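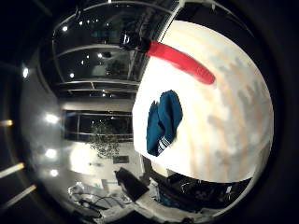

Flynn Trevaskis wrote:

> Has anyone gotten Camis to read aloud to kids without the voice racing through the punctuation? My fourth graders love picking their own articles, but the three who need the audio most are giving up by the second paragraph. I've tried the slow setting and it just sounds sleepy. Also, is there any way to see who listened and who only clicked?

Hi Flynn (and hi everybody, I've been lurking since the summer!),

Yes to the first one, sort of to the second.

The slow setting is awful, I agree. What worked for my group was leaving the speed alone and turning on "pause at sentence" instead. It's buried: open the class, go to Reader Options, and it's under Display of all places. Once that's on, the kid taps the space bar to hear the next sentence. My strugglers took to it right away, and a couple of the strong readers asked for it too, which I did not see coming. One warning, it resets when you archive a class and start a new one, so write it on a sticky note for next fall.

I also quit assigning the long pieces with audio. We had one on river otters that ran 661 words, and I watched kids glaze over about halfway down. I cut it into two chunks with the split tool (the little scissors) and gave them a partner question in between. Same article, much happier room. The volcano one is 559 words and they get through it in one sitting if I do the vocabulary first.

As for who listened... the report gives you minutes with the audio open, and that's it. I had a boy with 79 minutes on one poem. He had gone to lunch with the tab up! So I don't grade on it. I have them jot one sentence they liked the sound of, on paper, and hand it to me on the way out. Takes no time to read them and I learn way more than I do from the chart.

Hanna Kaczorowski posted a page of sentence starters for this a while back and I still use it, though I changed the font because my copier turns the thin one to mush. If you can't find it in the archive, write me off list and I'll send you mine.

Does anybody know if the Spanish audio has the same pause option yet? I have two new students starting in January and I'd love to have it set up before break. I looked under Display and didn't see it, but I may be in the wrong menu.

Happy almost-vacation,
Nikola

Recent messages on this list:
Re: Headphones that survive a school year (Ryszard Tokarz)
Camis login trouble on shared laptops (Wim De Graaf)
Re: Poems for the last week of December (Hanna Kaczorowski)
Audio too fast in Camis (Flynn Trevaskis)
Leveled science articles, grades 3 to 5 (Wim De Graaf)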